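Speaker notes - Second Homes and the Shoulder Season
Stoven Lake Region Property and Design Forum
Session 3, Apr 7, 2024
Speaker: Anika Obi

Opening

Good afternoon. Thank the host and the Pelletier Foundation for the use of the hall. Note that the handout covers the figures, so there is no need to copy them down.

State the subject plainly. For many years the cottages on the east shore of Stoven were built for ten weeks of use. Owners now ask for six months or more. The session concerns what that request means for the houses, and for the town that serves them.

Background

The east shore has 600 registered seasonal dwellings. Most were built on open piers, with water lines laid shallow and drained each September. Few had insulation below the floor. This was sound practice for summer use, and the houses should not be judged by a standard they were never meant to meet.

Of the owners who answered the Otance survey, 70 percent said they would stay past the end of September if the house allowed it. Pause here. Ask how many in the room own or manage such a house.

What owners ask for first

Requests arrive in a fairly steady order. Heat comes first, then a second bathroom, then a room with a door that closes for work. The bathroom is often the most costly of these on older lots, where the septic permit is tied to the number of bedrooms and the tank may be close to its limit. Owners should speak with the county before they speak with a designer.

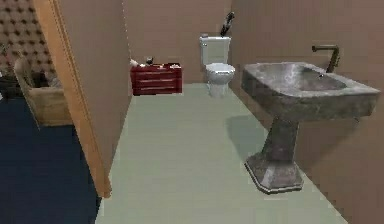
A written comment from the morning session asked whether the town should be encouraging any of this. The sender's view was that a longer season brings more traffic on the shore road and more demand on the ambulance service, while the tax base stays much the same. Read the comment in full if time permits. It deserves a direct answer.

Suggested answer: the forum takes no position on growth. The present owners are already staying longer, and 17 permits for winter conversion were issued last year. The practical question is whether the work is done to code and whether road and emergency budgets reflect the real number of residents in October and November.

The Kumasell lots

Refer to the map in the handout. Kumasell Point has the thinnest soil on the shore, and lots within 1000 feet of the marsh need a separate review. Do not discuss individual applications - two are under appeal.

Closing

Remind those present that draft guidance on water lines is open for comment at the town office. Take questions from the floor, then hand over to the panel on docks and boathouses.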